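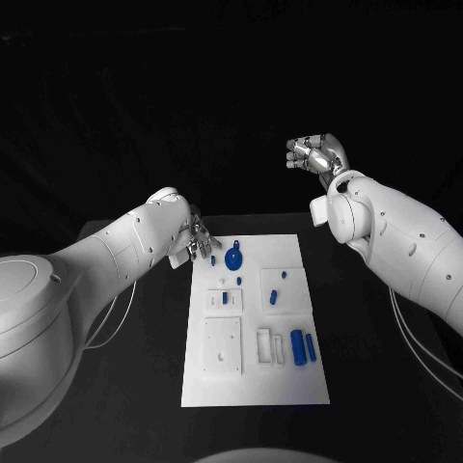

Blue and white parts on a white sheet, dark table.

I repair small things at home, and my opinion is simple: lay out the parts before you join any of them. My neighbour Tsehay Asfaw calls this a waste of an evening. She starts at once, and in March she finished a shelf with one peg left over.
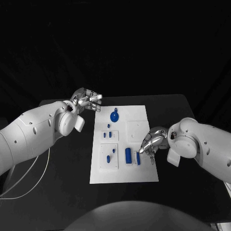 A small peg, standing by itself just below the disc.

A part with free space beside it is hard to forget. In a full tin it disappears.
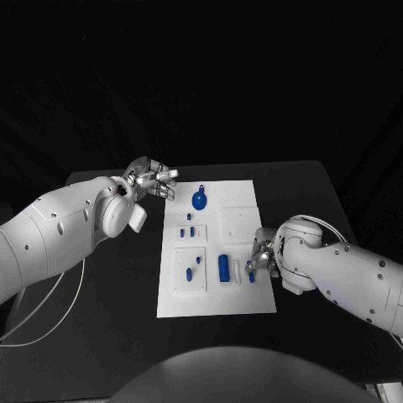
Good order is also a kindness to the next person. When I took over a half-built clock from Crescencio Villalobos, it came in one bag, and I needed 10 evenings to understand it. I would prefer to receive it like the pieces on this board, the blue ones and the white ones all in view. Then I could have started the same night.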